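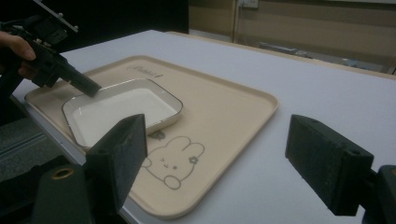
Ticket 483: Catering order confirmations not reaching department contacts
Status: Closed
Priority: Normal
Opened by: Sneha Pal, Dining and Events Office
Assigned to: Messaging Services
Affected service: Wurnenora order system, outbound mail

Summary of the request

The Dining and Events Office reports that confirmation messages generated by Wurnenora are not being delivered to a number of department contacts. Orders are recorded correctly and can be viewed in the order screen. The requesting department does not receive the confirmation, and in several cases has placed the same order a second time. The office asks that delivery be restored before the next ordering period opens.

Information supplied by the requester

The problem was first noticed when the Dhillon Building front desk called to ask whether a lunch order had been accepted. The order had been accepted and the status in Wurnenora read "Confirmation sent." The front desk had checked its inbox and its junk folder and had found nothing. Similar calls followed from other departments. Contacts who use a personal address on the central mail service appear to receive their messages. The office has not changed the wording of the confirmation template since January.

Initial response

Messaging Services acknowledged the ticket and asked for the order number, the recipient address and the time of submission for each order known to be affected. The requester was asked not to resend confirmations by hand while the logs were being reviewed, as additional messages would make the records harder to read.

The requester supplied details for 22 orders. All had been addressed to shared department mailboxes. None had been addressed to an individual.

Log entry 1

Outbound mail logs were reviewed for the affected orders. In every case Wurnenora handed the message to the Nallerance mail relay and the relay accepted it. The order system treats acceptance by the relay as proof of delivery, which explains the status shown on the order screen. No messages were found waiting in the Wurnenora queue.

Log entry 2

A test order was placed with a shared mailbox as the contact. The relay accepted the message and then placed it on hold. The hold reason was recorded as "sender not authorized for group recipient." A second test, addressed to an individual mailbox, was delivered without delay.

The held messages had not been returned to the sender. Notices of held mail are directed to the address listed as the owner of the sending account. For Wurnenora, that address belongs to an account that was retired when the former Events Office was merged with Dining. The notices were therefore being discarded.

Log entry 3

The relay configuration was compared with the previous saved copy. A rule had been added requiring that any automated sender be listed before it may write to a shared mailbox. The rule was approved through the normal change process and is working as intended. The list of permitted senders was drawn up from the register of campus applications. Wurnenora appears in that register under its former name, Coser, and the sending address recorded there is no longer in use. The current sending address was accordingly left off the list.

Log entry 4

The following corrections were requested from the relay administrators:

- Add the current Wurnenora sending address to the list of permitted senders.
- Remove the obsolete Coser address from the same list.
- Change the owner address for held mail notices to the Dining and Events shared mailbox.

The requester was asked to confirm that the Dining and Events mailbox is checked on each business day. Confirmation was received.

Log entry 5

The corrections were applied. A new test order addressed to the same shared mailbox was delivered normally. The test was repeated with the Dhillon Building front desk as the contact, with the same result. Both test orders were then cancelled in Wurnenora so that they would not pass to the kitchen.

Held messages

The relay was found to be holding 80 confirmations, including those for the orders originally reported. Messaging Services offered to release all of them. The requester asked that messages for events already held not be released, in order to avoid confusion about billing. The relay administrators released the confirmations for upcoming events and deleted the remainder.

Duplicate orders

The requester identified 5 duplicate orders placed by departments that had not received a confirmation. Cancellation of duplicate orders is a matter for the Dining and Events Office and is outside the scope of this ticket. The office has advised that no cancellation fee will be charged to the departments concerned.

Requester comment

Thank you for the explanation. Two departments have now called to say that their confirmations have arrived. Please leave the ticket open until we have completed one full ordering period. Can the order screen be changed so that it does not say "Confirmation sent" when the message has been held? Our staff rely on that line when they answer the telephone.
S. Pal

Reply from Messaging Services

The ticket will remain open as requested. The wording on the order screen is controlled by the Wurnenora application team, and a separate request has been entered on your behalf. Until that request is decided, please treat "Confirmation sent" to mean that the message has left the order system. If a department reports a missing message, check the Dining and Events mailbox for a held mail notice before opening a new ticket.

Resolution

The ordering period was completed with no further reports of missing confirmations. No held mail notices were received. The application register has been updated to show the current name and sending address for Wurnenora. The requester agreed to closure.

Closed: 2019-04-28

Comments (2)
Shares (0)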